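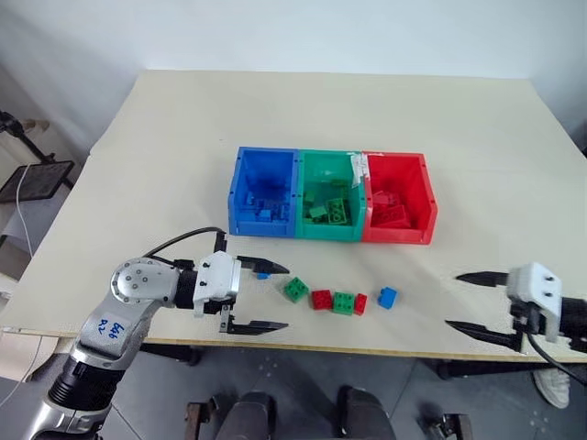

Ya he leído tres veces esta semana que ordenar los ladrillos por colores "cambia la vida". Voy a llevar la contraria un rato, con permiso.

Una caja azul, una verde y una roja, cada una con lo suyo dentro. Queda precioso en la mesa. Ahora busca ahí una pieza estrecha roja entre todas las demás rojas y me cuentas.

El color es lo único que se ve a simple vista en un montón. Si juntas todo lo rojo, lo que te falta por distinguir es la forma - que es justo lo difícil.

En diciembre lo probé en casa con 314 piezas. Por colores tardé 14 minutos en recogerlas. Bien. Luego mi hija quiso hacer un garaje y volcó las cajas en la alfombra antes de merendar.

Liên Ông defiende que a los pequeños les ayuda a aprender los colores. Puede ser. La mía ya se los sabía y sigue sin guardar nada.

Y luego está el precio. En Promley piden 43 euros por un juego de cajas "de clasificación". Son cajas. De plástico. Las de la fruta me hacen el mismo papel.

¿Y las piezas diminutas? Siempre queda alguna suelta por la mesa, y esas acaban en la aspiradora, sea cual sea el sistema.

Me preguntan qué hago yo: 2 cajas, grandes y pequeñas. Las placas planas van con las grandes, aunque sobre esto en casa hay debate.

Que a alguien le relaja separar verdes de rojos un lunes por la noche, pues adelante. Pero eso es un pasatiempo, no me lo vendáis como método.

Si alguien lleva más de un año con lo de los colores y sigue en pie, que me escriba. Con foto del interior de las cajas, por favor.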